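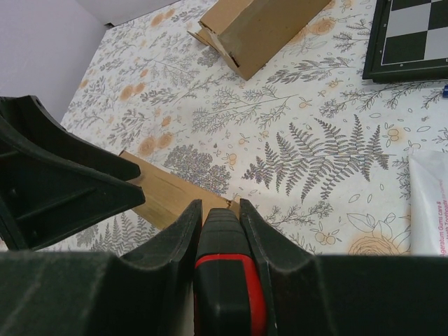 The long narrow box on the print cloth

Table covering for a packing bench, fabric or wipe-clean?
Forum: Workbenches and Craft Rooms

tbarasa_69
I'm after opinions on table coverings. Mine is white with gray leaf sprigs and a bit of orange, and I pack small orders on it. I like how it looks. My problem is cardboard. Long boxes slide when I pull tape along them, and they leave brown dust on white.
Tatu

Numance
Get rid of the cloth. Bare top, wipe it once a day. I packed 209 parcels in April on a bare bench and never thought about dust.

kanini_s
Disagree. Boxes slide more on a bare top. Pull the cloth tight and clamp it underneath. I bought mine by the yard at Nyanda in Merthorpe and it has lasted about 1,000 boxes.

Numance
A clamped cloth still stains. Tape glue doesn't wash out of fabric.

kanini_s
It does if you get to it the same evening.

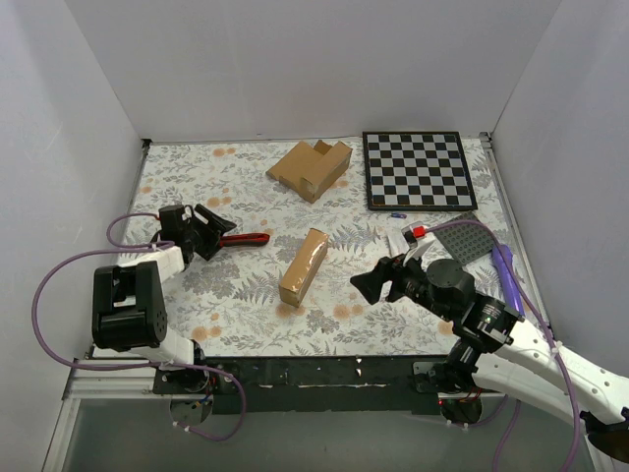 tbarasa_69
Other thing is that I don't only pack there. The chessboard lives at the back, and I'd like to keep the dark gray dimpled mat next to it. One box is open toward the back and the taped one is nearer the middle, so there isn't a lot of room left for cutting. Would a second mat under the boxes stop the sliding?

Numance
Yes, but then you've covered up the cloth, so why have it.

telau_fan
Move the chessboard to a shelf first. That's the biggest thing on there and you don't need it to tape a box.

tbarasa_69
It stays. I use it most nights.

kanini_s
Then turn the long boxes so they run with the back wall. Mine go that way and I can tape one without shifting anything else. Try that before you buy a mat.
Kanini Shemweta

tbarasa_69
OK, will try clamps and turning the boxes. What size clamps for a one inch top?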